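Garkodine Workshop Notes
Tips for recording your screen at home
Posted Aug 26, 2019 by Dong-hyun Bang

I record short how-to videos on an old desktop in the corner of my workshop. These are the things I do before and during a recording.
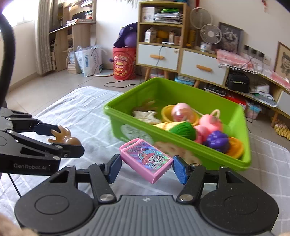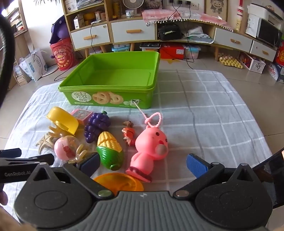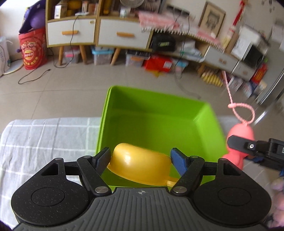
A green plastic box and small toys, in all three photos.

Before you record

Restart the computer. Close the mail program, the chat program and every browser tab you don't need. Turn off notifications. A pop-up in the middle of a take means starting over, and you usually don't notice it until you play the file back.

Check the free space on the drive. Screen video takes up more room than people expect. One long session last May left me with a folder of 2672 MB, and the recorder stopped without a warning when the drive filled up. Now I don't start with less than 3000 MB free.

Set the display scaling to 100 percent. At other settings my recorder catches the wrong part of the window and the right side gets chopped off.

Picking the area

Record one window, not the whole desktop, unless you need to switch between programs. Drag the window to the size you want first, then draw the capture box. If you do it the other way round you end up nudging the box by hand for ten minutes.

I use Plustari for most jobs. Doolan is fine too but puts its toolbar over the top left corner, so move the toolbar to a second screen or hide it with the hotkey.

Sound

Plug the microphone in before you open the recorder. Most programs only look for devices when they start up.

Do a 20-second test and listen to it on headphones. Desk fans, refrigerators and fluorescent lights all come through. A folded towel under the microphone stand takes care of most keyboard thumps.

If the voice drifts away from the picture on long recordings, set the microphone and the recorder to the same sample rate. If that doesn't help, record in shorter pieces and join them later.

While recording

Move the mouse slower than feels natural. Stop for a second before each click.

If you make a mistake, stay quiet for a few seconds and say the sentence again. The gap is easy to find on the timeline - much easier than hunting for a cough.

Saving

Save the original file before you trim anything. I keep originals on an outside drive and only the finished copies on the desktop. Name files by subject and take number. I have over 1000 clips in Lomero and the early ones are all called "capture," so I have to open them one at a time to see what they are.

Filed under: Computer, Sound, Storage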